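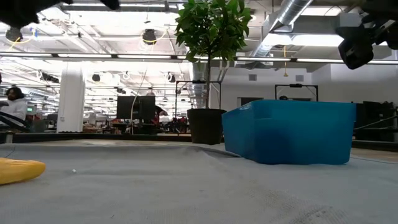

Photo: Bogdan Ilie

Chapter 7
Transfer Windows and the Movement of Players

Key terms: registration, transfer window, transfer fee, loan, release clause, amortization, sell-on clause

Every summer, fans of soccer clubs follow the same kind of news. A striker wants to leave. A midfielder has one year left on his contract and has not signed a new one. A manager tells reporters that no offers have come in. Behind these stories is a fixed system of rules and dates, and this chapter explains how that system works and how it shapes the decisions clubs make.

In Chapter 6 we looked at where a club's income comes from: tickets, broadcasting, sponsors and prize money. For many smaller clubs there is one more source, the sale of players. A club that trains young players well and sells them at the right time can pay for its academy and part of its wage bill this way. It can also finish lower in the league than it would have done with those players still on the field.

7.1 What is being sold

A transfer fee is often described as the price of a player. Strictly speaking, the buying club pays the selling club to end a contract early so that the player's registration can move. The player then agrees to a separate contract with the new club, covering wages, bonuses and length of service. Two deals have to be made, and either one can fail. Clubs may settle on a fee within a day and then spend weeks waiting for the player and his agent to agree on pay.

When a contract runs out, the player can usually move without a fee. This is why the last two years of a contract matter so much to a club. If the player will not sign an extension, the club must choose between selling at a reduced price and keeping him until he leaves for nothing.

Consider Zatville, a second-division club with a squad of 21 senior players. Its best winger, Mahlangu, joined the academy as a boy and first played for the senior team at 19. By August 2024 he had one season left on his contract. Estton, a richer club in the division above, made an offer. Zatville's coach wanted to keep him for the promotion race, while the finance office wanted to sell. The club's sponsor, Volteck, had put Mahlangu on its posters and had its own view of the matter, though it had no vote.

We will return to this case several times. As you read, keep a note of what each party knows and what each one stands to lose if the window closes with no deal.

7.2 Why there are windows

Leagues limit the periods in which players can be registered. Most have a long window between seasons and a shorter one in the middle of the season. Without such limits, a club in trouble could rebuild its team before the last few games, and a rich club could weaken a rival at any point in the year.

The limits also create a deadline, and deadlines change how people bargain. A seller with time to find a replacement may accept an offer early in the summer. The same offer on the final afternoon may be turned down - there is no time left to spend the money. Buyers face the opposite problem. A club still without a goalkeeper on the last day may pay far more than it planned, or take a player on loan whom it had already passed over.

Some agreements are built to avoid this last-minute pressure. A release clause, for instance, sets a fee in advance, and a club that pays it must be allowed to talk to the player. Section 7.3 looks at these clauses in detail, along with loans and sell-on payments.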